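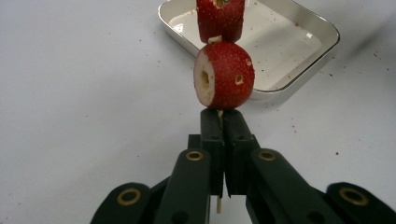
The questions below are those most often put to the Plirunness programme on household and shop-floor work by machines. They come from care homes, small food businesses, housing managers and members of the public, and the answers are kept as short as the subject permits. Many enquirers expect us to begin with lifting and carrying, but much of our work concerns soft and irregular things. Strawberry pieces threaded on a wooden skewer, with the gripper's jaws closed on the stick below the fruit, are a fair measure of the level of difficulty. Such work is ordinary in any kitchen and remains hard for a machine to do unattended. Where our knowledge is incomplete, the answer says so.

13th January
Prepared by Renata Grabowska, Plirunness programme office

Can a machine do my housework yet?

Not as a whole. Single chores can be handed over, in part, where the room is suitable. Floor cleaning is the familiar case. General tidying, cooking from raw ingredients, changing beds and putting away laundry are not yet at a stage where we would advise a household to depend on a machine for them.

Which tasks does the programme study?

The current list has 23 tasks, divided between home and workplace. The home list includes clearing a table, loading a dishwasher, folding towels and preparing fruit. The workplace list includes filling boxes, sorting returned goods, restocking low shelves and wiping down counters. The list is reviewed each October. Tasks may be added at the request of a partner site, but a task is not removed merely for being difficult.

Why is food preparation considered so difficult?

No two pieces of fruit are the same size or firmness. A strawberry marks easily if it is held too hard and slips if it is held too lightly. When it has been cored and put on a stick, it may turn or split. A person makes many small corrections by touch while doing this and seldom notices them. Machines have to be given some means of doing the same, and the means now available are slow.

Fruit also leaves crumbs and specks on the table and in the dish. Cleaning up is counted as part of the task in our assessments. An attempt which ends with the food prepared and the surface left dirty is recorded as incomplete.

What does the programme count as success?

A task is described as ready for supervised use when it is completed correctly in 95 of every 100 attempts, at a site the machine has not worked in before. Readiness for unsupervised use has a separate standard, which includes safety and hygiene, and none of the home tasks has met it.

We are sometimes told that a lower figure would be acceptable for harmless chores. It may be, for the person concerned. A household which must pick up after one failure in 10 will generally find it quicker to do the work by hand, and our standard was set with that in mind.

How many sites take part?

There are 5 partner sites. The largest are the Heleck packing hall and the Bielecka day centre kitchen. The remaining sites are private homes, and their addresses are not published.

What is Irka?

Irka is the written scheme by which we describe a chore. It breaks the work into steps and states what must be true at the end of each one — for instance, that a piece of fruit is on the stick and stays there when the stick is raised. It is not a machine and is not offered for sale. The current edition contains 154 steps, many of them shared between tasks. Copies may be had from the programme office on written request.

Are machines doing better in shops and workshops than in homes?

In general, yes. A workplace can be arranged to suit the machine. Boxes arrive in known sizes, lighting is constant and staff can be trained to keep certain areas clear. At Heleck, filling boxes with rigid goods has reached the standard for supervised use. Bagged and loose goods have not. Homes differ from one another a great deal and are rearranged by the people living in them, as they have every right to be.

Will staff lose their posts?

The programme takes no position on employment policy and does not advise employers on staffing. Partner sites agree in writing that no post will be altered on the basis of a trial while that trial is in progress. Questions about a particular workplace should be put to the employer.

Is the food from trials eaten?

No. All food used in trials is discarded or composted, whatever its condition.

When will a general household machine be available?

We do not give dates. Progress on separate tasks has been steady, but skill in one task has carried over to another less readily than was hoped. Enquirers who are planning care or building work should plan on the basis of what is available at the time of purchase.

May I visit a trial?

Visits are possible at Bielecka by appointment, for groups with a professional interest. Requests should be addressed to Bronisława Baran, who arranges visits and answers general correspondence. Please state the size of the group and any access requirements. Private homes cannot be visited under any circumstances.

May I suggest a task?

Yes. Suggestions should describe the chore, where it is done and how one would know that it had been done properly. Suggestions received after the October review are held over to the next.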